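Hello again, crafty people! The August card swap is officially open and I'm so excited I've been up since 5:30 cutting cardstock in my pajamas. If you joined in last year you know how this goes, but we have a bunch of new names on the list (hi!), so let me run through it.

The theme this time is Paper Garden. Flowers, bugs, watering cans, a grumpy snail if you like — anything that grows or crawls. You make five cards, you mail them to me, and I send five different ones back to you. Heather Galbraith is helping me sort again because last year I had envelopes on the stairs for a week and my husband stepped on one with a wax seal.

My sample card

I used the Prutik leaf dies on 300 gsm white, then went over the edges with Higuchi ink in the mossy green. It dries slower than I'd like, so I got a thumbprint on the first one and had to stick a ladybug over it. The ladybug is now my favorite part! The twine came from the bottom of a drawer and I couldn't tell you the brand if I tried.

Savita Sengar asked in the comments whether shaker cards are okay. Yes, please, but tape those seams well. I'm still finding sequins from the spring swap.

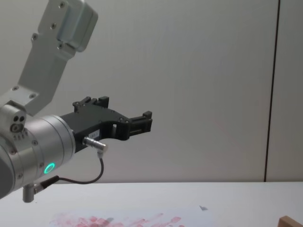

Mailing your cards

Pop them in a padded envelope with your name and blog address on a slip of paper. My address is P.O. Box 1383, same as always. Leave the backs unsigned if you'd rather, some of you like to stay mysterious.

We had 33 swappers last time and I'd love to see more. Leave a comment if you're in, and tell me what you're making first — I'm starting on bees tonight.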